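Why Are Carrots Orange?

Ask someone to draw a carrot and they will reach for the orange crayon. Carrots also come in purple, yellow, white and red, and for a long time the orange ones were hard to find.
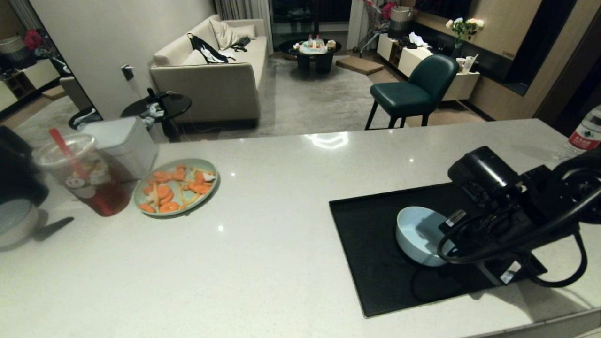
A carrot is a root. The plant takes in sunlight through its feathery leaves and uses it to make sugar. Some of that sugar goes down into the root, where it is stored. Wild carrots have thin, pale, tough roots that do not taste very sweet. Farmers in Central Asia began growing carrots over a thousand years ago, and those were mostly purple or yellow.

Farmers saved seeds from the plants they liked best. If a root was fatter or sweeter than the rest, its seeds were planted the next time. This is called selective breeding. It is slow work, and after many years of it, orange carrots became common in Europe.

What makes the color?

The orange comes from something called beta carotene (say BAY-tuh CARE-uh-teen). Your body turns it into vitamin A. You need vitamin A for your skin, for fighting off germs, and for seeing in dim light. Purple carrots have a different coloring, the same kind that is found in blueberries. White carrots have almost no coloring at all.

Do carrots help you see in the dark?

Only a little. A person who gets too little vitamin A may have trouble seeing at night, and carrots can help with that. If you already get enough, eating 10 carrots will not give you eyes like a cat. Eating a great many of them for weeks can turn your skin slightly orange. It fades when you go back to eating other things.

Try it: grow a carrot top

Ask an adult to cut the top 2 centimeters off a carrot. Stand it in a saucer with the cut side down and add a little water. Put the saucer on a sunny windowsill and change the water every day. Small green leaves should start to show in a week or so. You will not get a new carrot, only leaves. If you plant the top in soil it may flower and make seeds.

Words to know

Root: the part of a plant that takes in water, usually under the ground
Selective breeding: choosing which plants or animals will have young

Written by Viola Vitale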